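Choosing between two-finger grippers for a small kitchen test bench

Kátia Vieira
Our department is evaluating two parallel grippers, the Bodon and the Plarkeo, for a household handling study that will begin in October. Both mount on the arm we already own, and both are within our budget. The study uses ordinary kitchen items and toy food. We would appreciate advice from groups that have compared similar units, particularly on smooth objects lying flat.

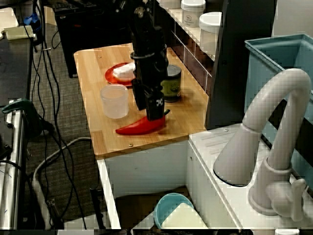 Finger force is the setting over which our staff disagree. One colleague wishes to keep it low for every item, while I would prefer to set it for each object. A low force seems suitable for a frosted plastic cup, but I doubt that it is sufficient for a glossy chili pepper taken from above near the stem, where the fingers must come down very close to the wood. Is a single setting defensible in a published comparison?

Przemysław Michalski
A single setting is defensible only if it is stated and applied to both grippers. Our laboratory used a separate value for each object and recorded it with every trial. We completed 2,176 grasps in this manner, and reviewers raised no objection. I would also advise the following:

Fit the same fingertip pads to both units before the first trial. Supplied pads differ in softness, and the comparison otherwise becomes one of rubber.
Fix the starting pose of each object. Mark it on the work surface with thin tape.
Run 200 trials on one gripper, exchange it, and repeat in the same order of objects. 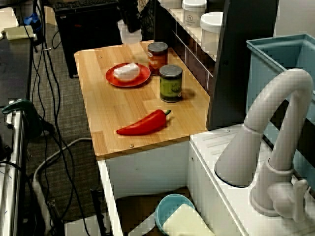 The order of objects should be drawn once and then kept for both units. Cans and other rigid items are generally forgiving, and a session that begins with them can give a false impression of accuracy. Please also check the camera calibration after each exchange - the mounting plate on our arm shifted by 2 mm, and we lost an afternoon of data.

Nektarios Bakalis
We have the Plarkeo. It is fine. The controller software is slow to start.

Ornella Fontana
I agree with the advice on pads. I would add only that the cable should be secured along the arm before testing, as a loose connector at the wrist can resemble a weak grip in the force log. Our unit was returned to the supplier for this reason and came back with no fault found.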